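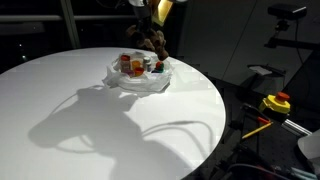 The Second Budget

When the contract packing company Kustex drew up its first robot budget last March, the arm took up most of the page. Grippers, lighting, cameras and guarding shared a single line at the bottom marked "accessories." By the time the cell was ready for trials at the firm's Rolludport site, that line had grown to nearly the price of the arm.

Prasetyo Lumbantobing, who manages equipment planning for Kustex, does not regard the outcome as a failure of purchasing. The arm was quoted correctly and delivered on schedule. What the plan lacked was a realistic view of the goods it would be asked to handle.

Small bottles and capped containers are difficult stock. They differ in height and diameter, they tip easily, and many arrive in clear plastic that wrinkles and throws back light. A hard two-jaw gripper suits one size of carton and little else. Soft, fabric-covered fingers are more forgiving, but their coverings wear, and a worn covering must be treated as a consumable. Kustex now budgets for replacement sets in the same way it budgets for tape and labels.

Lighting proved the next surprise. A strong lamp over a white work surface makes small items easy to find, yet the arm and its cables cast shadows of their own across the same surface. Lumbantobing advises buyers to reserve money for a second light and for the hours needed to position it.

Integrators have begun to answer such concerns. Triramach offers trial periods in which the customer supplies the goods and the vendor supplies the cell. Kwok, a smaller competitor, quotes tooling and cameras separately from the arm, an arrangement that makes the first page of a proposal look more expensive and the last page less so. Kustex asked both firms to run 275 picks on mixed stock before it would discuss terms. The next round will require 300.

The company has also changed its internal procedure. Requests for equipment now carry two budgets – one for purchase and one for the first year of use. The second must include training, spare fingers, cable replacement and the time of the technician who keeps the cell running. Proposals are reviewed on Thursday mornings, and a request that arrives without the second budget is returned to the department.

Lumbantobing expects to order another cell once the present one has completed a full year of use.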